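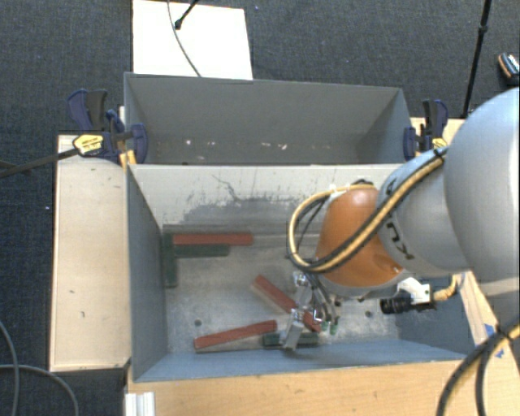
Last week I have finally put the blocks in order. I say "finally" because my sister Bernice asked me to do it already before the New Year, and I answered every time that I would do it on the next free evening.

The blocks belonged to our uncle, Nii Sowah, who taught small children in Tetteh before he moved to Raltstead. When he gave up his apartment, he divided his teaching things among the family. I received the blocks, 48 of them, in one cardboard box which was already soft at the corners. For a long time the box stood behind my door, and each time my nephew came to visit, he turned it over on the carpet and I put everything back with both hands, without looking.

My first idea was to sort by length. It seemed logical to me, but it was a mistake. There are blocks which differ by the width of a fingernail, and I spent one full evening on my knees, holding two pieces together against the lamp. At the end I had 14 small piles and a pain in my back. My nephew arrived the next day and in five minutes there were no piles.

Then I wrote to Lamisi Mahama, my old colleague, who has three children and a very tidy house. She answered with one line: "Sort by color, and use bins without lids." I was a little offended that it was so short, but she was right. A lid is one more thing to lose. If a bin is open, the child sees what is inside and also throws things back in from a distance, which he considers a game.

So now I have this system. The long pieces go into open bins, red and green together, because he uses these two colors for the same purpose (they are the walls of his houses). The small cubes and the triangles stay in a cloth bag with a string. The half circles, which he does not like, I keep on the shelf for the day when he will like them.

I also learned not to fill a bin to the top. In the beginning I tried to put up to 20 long pieces in one bin, standing up like pencils, and it looked very nice. But to take one out he had to pull, and then all the others fell down and he lost his patience. With only a few pieces lying on the bottom he can choose. They lie in every direction, and I have decided that I will not correct this. For me it was difficult! I am a person who turns the cups so that all handles look to the same side.

One more remark about cleaning. My uncle always said that painted blocks should never stay in water, and I followed his advice. I took a cloth, a little soap, pressed the water out well -- and wiped them one by one, then left them on a towel until morning. On a few the paint is thin at the edges. I thought about painting them again, but Bernice said that our uncle would not recognize them, and I put the brush away.

When I called him to tell about all this, he asked only if the long ones were complete. I said that I believe one is missing. He said to look under the sofa, on the left side. It was not there, but I found a spoon.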